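Storage bench notes, August
Write endurance on the Dedlow test pool
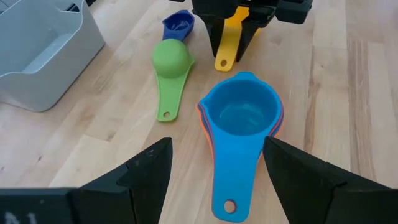
Setup
Eight consumer SSDs from the Nivari batch, one pool, no redundancy. Plotting workload from the Eltusico script, four jobs in parallel, temp directory on the pool. Firmware left as shipped. Trim runs nightly at 02:00.

Readings
Host writes at last check: 194 TB across the pool. Highest drive temperature 63 C (slot 5, next to the PSU). Lowest 51 C. Slot 5 throttled twice in the log, both times during the final copy phase. Spare block count unchanged on all drives.

SMART wear figure still doesn't match what I get from host writes against the rated endurance. Drives report less wear than expected. Either the percentage is rounded down or the controller counts something else. Raw attribute dumps are in the Sầm share, folder "wear", one file per drive.

Changes
Moved slot 5 to the top bay. Dropped parallel jobs from four to three until temperatures settle. Job start now staggered by half an hour so the copy phases don't overlap.

To do
Repeat the dumps after the next full fill. Check whether slot 2 is on the older controller revision, the label and the tool disagree. Order another SATA power splitter.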